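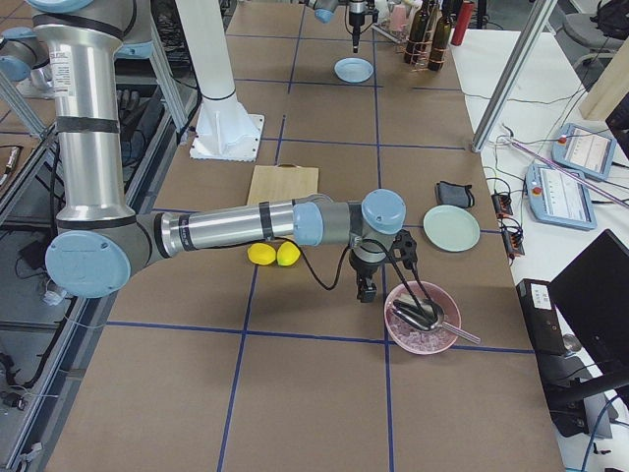

Speaker notes: Consuelo Lozano, Grevivach project review
December 26, 2025

Slide 1. Title
Thank the Grurkholm group for the invitation. State the subject in one sentence: how a change in the way we collect demonstrations affected what a two-arm policy learned on serving tasks. Leave the title up while people are seated.

Slide 2. The question
Most of our earlier data came from demonstrations that began in the same starting layout. Policies trained on that data performed well in the lab and poorly once a bowl or a plate had been moved a short distance. We asked whether a smaller set of demonstrations with planned changes in layout would serve better than a larger set without them.

Slide 3. Workspace
Two arms, each with a two-finger gripper, share one long table. The surface is brown paper marked off with blue tape. Explain that the tape grid is how we record starting positions: each object is assigned a cell before a demonstration starts. The objects are ordinary kitchen and bar items, such as lemons, a cutting board, plates, tongs, a ladle and a bowl of crushed ice. Ice deserves a remark. It shifts under the tool and changes during a session, and our simulator does not model it well.

Slide 4. Two data sets
Fixed layout: 2000 demonstrations.
Varied layout: 342 demonstrations, with cells drawn from a list prepared by Arham before collection started in September.
The same operators recorded both sets. Network and training schedule were identical. Pause here, as this slide usually draws a question about operator skill. Refer it to the appendix.

Slide 5. Evaluation
Each policy was given 100 trials on layouts absent from both sets. A trial counted as a success only if both arms finished their part and no object left the table. Scoring followed the Zürcher protocol, with the scorer unaware of which policy was running.

Slide 6. Result
The varied set produced the stronger policy on new layouts. On the original layout the fixed set kept a small lead. Show both bars and do not skip the second one. Most remaining failures occurred in the handover between arms. Play clip 2 if time allows.

Slide 7. Limits
One table, one pair of arms, one family of tasks. We have not tested other lighting or a different table height. Any claim beyond this setting should be treated as open.

Slide 8. Next steps
Repeat the comparison at the Grurkholm site with their own operators. Release the cell list and scoring sheets with the report. Take questions.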